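**Clarncombe Household Textile Reuse** · thread

1/ The fall intake of household linens opens Thursday at 9 a.m. at the Filtau Street counter. Residents are asked to read this thread before bringing items in. The guidance replaces the sheet handed out in spring.

2/ Last season the program received 1,560 pieces. Of these, 423 were held back at the counter, in most cases for damp, missing labels or pet hair. All of them could have been accepted with a little preparation at home.

3/ What we accept: hand and bath towels, flat and fitted sheets, pillowcases, tablecloths, cotton or fleece throws. Small stains are acceptable. Holes larger than a coin are not.

4/ What we do not accept: pillows, comforters, mattress pads, rugs, curtains with hooks attached, and anything with an electrical cord. Heated blankets go to the county appliance drop-off on the second floor of the Reltavier building.

5/ Please wash and fully dry every item. Fabric softener should be left out of the final wash. Several of our receiving partners serve people with skin conditions and have asked for this in writing.

6/ Folding. Fold in half lengthwise, in half again, then into thirds. The fold does not need to be sharp. A loose rectangle that lies flat and fits the floor of a small bin is sufficient, and staff will refold where necessary.
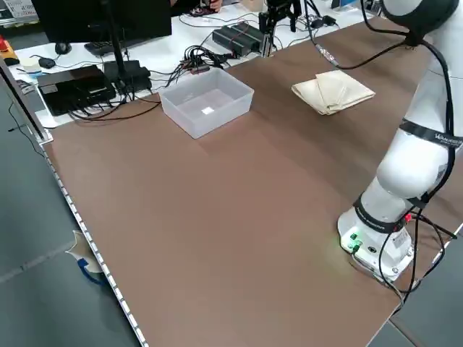

7/ Aksel Ladefoged writes that he has always rolled his towels and finds they travel better that way, and he asks whether rolled items will be turned away. They will not. Rolled towels are accepted, but they are opened and folded before they are stacked, which adds to the wait at the counter. We would ask that sheets and tablecloths always arrive folded.

8/ Bins. Plain plastic storage bins are preferred to bags. Bags hold moisture and must be emptied and sorted by hand. Lids are not needed. If you would like your bin returned, write your last name on masking tape and place it on the outside, on a short side.

9/ One household may bring up to 4 bins per visit. There is no limit on the number of visits during October. Larger deliveries from hotels, clinics or schools must be arranged in advance with Amparo Peñalver at the intake desk, extension 677.

10/ Labels. Sheets should be marked twin, full, queen or king on a slip of paper tucked into the top fold. Please do not use safety pins. If the size is unknown, write "unknown" and the item will be measured here.

11/ Matching sets may be kept together with a strip of cotton or a loosely tied ribbon. Rubber bands mark the fabric in storage and will be removed.

12/ Receipts are issued on request for the number of bins only. The program does not assign a dollar value to donated items.

13/ Parking: use the loading spaces on the Hallgrímsson Avenue side, 15-minute limit. The Filtau Street entrance is step-free. Residents who are unable to carry bins from the car may ring the bell at the loading door.

14/ The counter closes at 4:30 p.m. Bins left outside after closing cannot be accepted, as rain has spoiled a number of them in past seasons. Questions may be posted under this thread and will be answered on working days.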